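# Drastberg cell back in use after wrist cable fault, but the fix looks thin

The pick-and-place cell at Funska's Drastberg workshop is running again after a fault that kept it idle for most of May. The firm says the trouble is over. The log it handed out with that statement leaves room for doubt.

The cell is a plain one: an arm with a fingered hand, a table with a grey top, a plastic bin and a handful of soft and hard test objects, among them a toy apple and a plush sheep. It is there to show buyers from small packing firms what a hand can do that a suction cup can't. For three weeks it showed them very little. The hand would reach the bin, stop above it and report a lost signal from the wrist.

Stundel, which has the service contract, first blamed software and sent two updates. Neither helped. Only then did someone take the covers off and follow the cable back from the wrist, and a worn spot turned up where it had been rubbing against a clamp at the second joint. A new cable cost 690 euros. Fitting it took an afternoon.

"We should have looked at the cable on day one," said Huiling Zhong, who runs the cell for Funska. "The fault came on in one position and went away in another. That's a wire."

Stundel has now moved the clamp, left more slack at the base of the arm and added a check to the morning routine. The operator walks the hand through its full reach over the table, holds it above the bin and watches for a dropped signal before any objects are handled. The check takes around 45 seconds. There is a written sheet for it too, though on the morning of our visit it was still in a drawer.

Whether any of this deals with the cause is another matter. The slack cable lies loose on the table beside the arm, where it can be knocked or dragged by anyone moving the bin. Zhong says a cable guide is on order from Malik. She couldn't give a delivery date. Until it comes, the only protection is a note asking people to keep the bin in its place.

There is also the question of testing. Funska calls the repair proven on the strength of 40 cycles without a fault, all of them run at half speed and with the same few objects. The old cable managed a good deal more than that before it gave out. Asked why the cell had not been run at full speed, Stundel said this would follow "once the settings are final", and would not say who decides when that is.

Zuweira Sarpong, whose packing business had been offered a trial on the cell in spring, is still waiting for a new slot. She says she has no quarrel with the machine but would like to see the service log before she signs anything, including the pages from before the repair. Funska says it is considering the request. 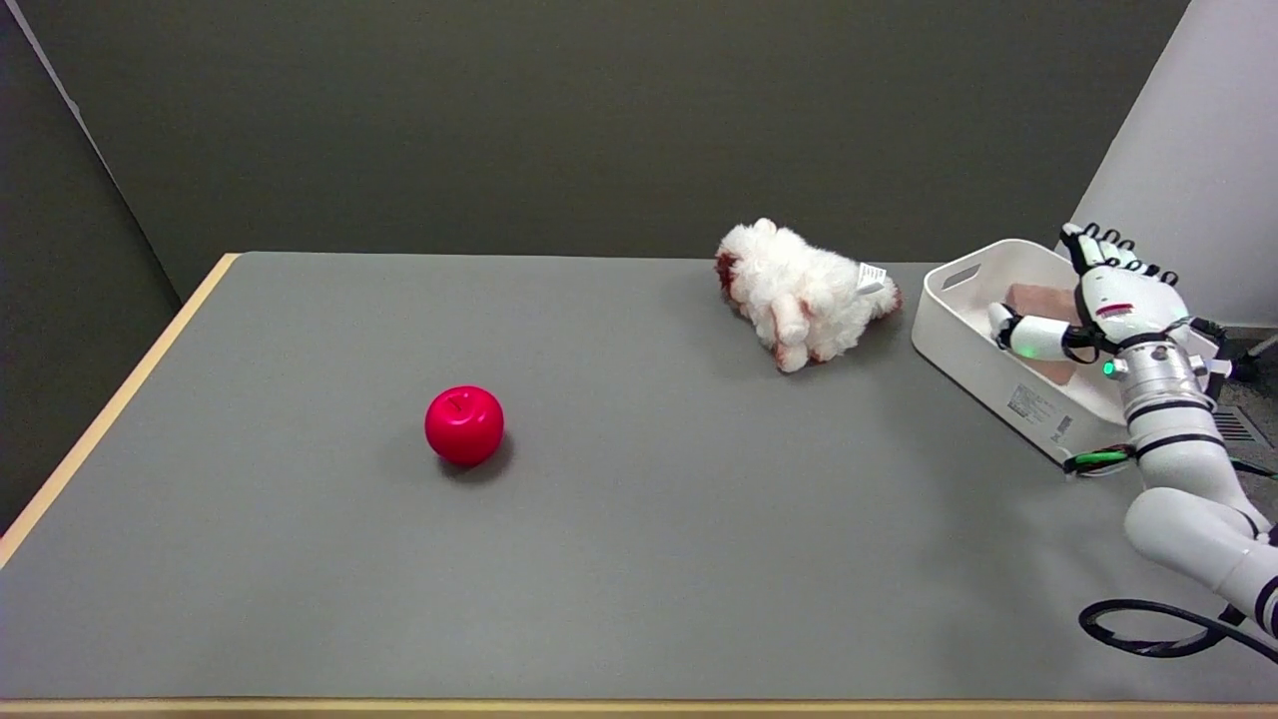 Malik N. writes: We had the same wear on our arm, also at the second joint, and moving the clamp bought us a couple of months at most. I'd want the cable guide fitted before anyone talks about full speed, and I'd ask who pays for the next cable.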